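Buying the second arm first: a talk with Nesma Ouali

Nesma Ouali had her budget papers spread over two chairs when I came to see her on a Friday in May. She manages equipment purchasing for Geltau, a workshop that repairs and repacks tool kits for hire companies, and for the last two years a big part of her work is planning for robots. She agreed to speak with me because, she said, many small firms ask her the same things by telephone and it would be easier to send them an article.

I asked her first how the planning began. She told me that it began with a wrong number.

"We wrote down the price of one arm," she said. "We multiplied it by two, and we called this the budget. It was one line on one page. My director signed it in the same afternoon, and I was very proud. Then the quotations arrived from Lelgate and I had to go back to him with a second page, and after this with a third one."

Lelgate is the dealer from which Geltau buys its arms. The quotation had separate lines for the grippers, the wrist sensors, the mounting platform, the controller licences, the delivery and the training of staff. Ms. Ouali does not blame the dealer for this. She says that everything was written clearly, and that she was the person who did not know which questions to ask.

Now she keeps a list. When somebody in the company asks for new equipment, she does not open the catalogue. She opens the list, and she sits with the person who will do the work. The list has 99 lines at present. She showed me the first sheet, where the questions are very plain. What is the heaviest object? What is the softest? Who will clean the fingers? Where will the cable go when the arm turns?

"The softest object was the difficult one for us," she said. "Everybody plans for heavy. A salesman will always tell you how many kilos. But our kits come with bags, pouches, sleeves, straps, and these things do not stay in the shape where you put them. For this you need two arms, one to hold and one to work. If I had understood it in the beginning, I would have asked for money for the pair and for nothing else in the first year. We had bought one arm and a beautiful conveyor. The conveyor is still in its plastic."

I asked if the conveyor could be returned. She laughed and said that we should go to the next question.

The arms at Geltau are placed at a fixed table and they are taught by repetition. Somebody shows the task many times, and the recorded attempts are used for training. This kind of work has its own costs, and according to Ms. Ouali they are the costs which buyers forget most. An operator must be at the table for full shifts. The objects become worn and must be replaced. The computer storage fills faster than anyone expects. In the first quarter they recorded 234 attempts that could be used, much fewer than the number in her plan.

"In my plan the operator never drinks a coffee," she said. "Also in my plan no gripper is ever sent back for repair. So now I take the hours which the engineers give me and I add a good part on top. They are offended by this, but they have stopped arguing."

She is strict about spare parts. For every gripper in use there is one in the cupboard, and this was the hardest thing to explain to the accounting department, who saw an expensive object doing nothing. She answered them with the price of one week without work. A replacement gripper from Lelgate took 5 weeks to arrive the last time, and during this period a trained operator was sorting screws by hand.

We spoke for a while about renting. Geltau considered an offer from Bensaid, a leasing company, which would have given them the arms for a monthly payment with service included. Ms. Ouali found the offer honest and she still recommends that other firms ask for one. Her reason for refusing was a condition about modifications. Her technicians change the fingertips often, they write on the equipment, they fasten cables in their own way, and the contract would have required a permission each time.

"If you will leave the machine as it came, rent it," she said. "If your people will touch it every day, then please buy it, or you will pay for every hole."

Before lunch she took me downstairs to see the work table. She wanted me to look especially at the cables. In her opinion a visitor who looks only at the arms will go home and make the same budget she made. Sleeves for cables, longer connectors and clips were not in any of her first three pages, and together they cost as much as the table.
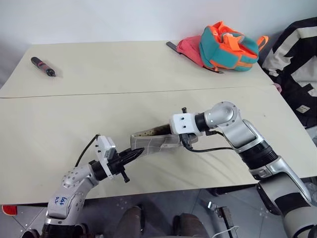
The two arms at the work table, the right one holding a fabric-covered tool. A cordless screwdriver and a fabric bag lie behind them.

The table was also a matter of discussion. An engineer had asked for a special bench with an adjustable height, and the price surprised her. She asked him to work on an ordinary surface for a trial period and to write down each time the height was a problem. He wrote down very little, so the ordinary surface has stayed. With lighting it was the opposite. She had tried to save there, and she regrets it, as the sensors did not behave the same in the morning and in the late afternoon. New lamps were bought in the second year from the money kept for emergencies.

I wanted to know how large this emergency money should be. She did not want to give a percentage. She said that a percentage depends on how well you know the task, and that a firm which has never seen its own objects in a gripper does not know the task at all. What she suggests is to pay for a trial day before anything is ordered. Plostosley, the testing hall that Geltau used, let her bring 4 boxes of her own material, and she chose the worst things she could find. She spent the day putting straps and pouches in front of machines that were made to lift metal.

"It was the cheapest day in the whole project," she told me. "Two models we removed from the list before noon. They were good machines, only not for us. The man at the hall was a little sad, I think, because one of them was new."

For next year she is planning a second table with the same arrangement. The engineers would prefer a newer arm, and she understands them, but she wants the same one, so that the spare grippers fit both tables and the operators do not need to be trained again. The discussion is not finished. There is also the question of the floor, where the cables must be protected before more people can walk there, and this must be paid by the building budget and not by hers. She has sent the request two times.

I asked what she would say to somebody who is writing a first plan this month. She thought for some time and took the list again in her hand.

"Write the name of the person who will use it next to each line," she said. "When there is a line without a name, ask why you are buying it. I did this with the old plan, last winter, only for curiosity. The conveyor had no name."

She is now looking for a buyer for it. It is in good condition, she asked me to mention, and the colour of the belt is green.

Contact the editors | Copyright, all rights reserved | Back to top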